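Trenura bin picking logs – data card

29 Nov 2024, by Igor Kaczorowski

This dataset belongs to our question of whether an arm can already do the boring part of a shop-floor job: take parts from a bin, one after another, without a person standing near. Our short answer is "sometimes". The data contains 233 attempts, each with joint positions, gripper state and pictures from a fixed camera.

The parts are colored blocks in an open metal bin. They lie in any direction, and before each attempt we mix them by hand.

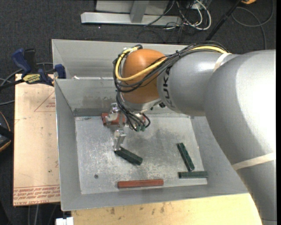

A block in the free middle of the floor is easy for the planner. A block along the wall is much harder, and 70 attempts were stopped by the operator for this reason. We kept them in the data – please do not filter them out before you read the notes column.

Known problems: 13 attempts have no force values. Version 2 corrects the time stamps. Labels were checked by Bożena Śliwiński.

This site uses cookies to remember your settings. Accept | Decline

Comments

Hậu Đinh: Is the gripper state binary, or do you also save the opening width?

Igor Kaczorowski: Both, the width is in millimeters.

Naima Abdel Rahman: My sorting job is safe until July, I think. Thank you for keeping the failures.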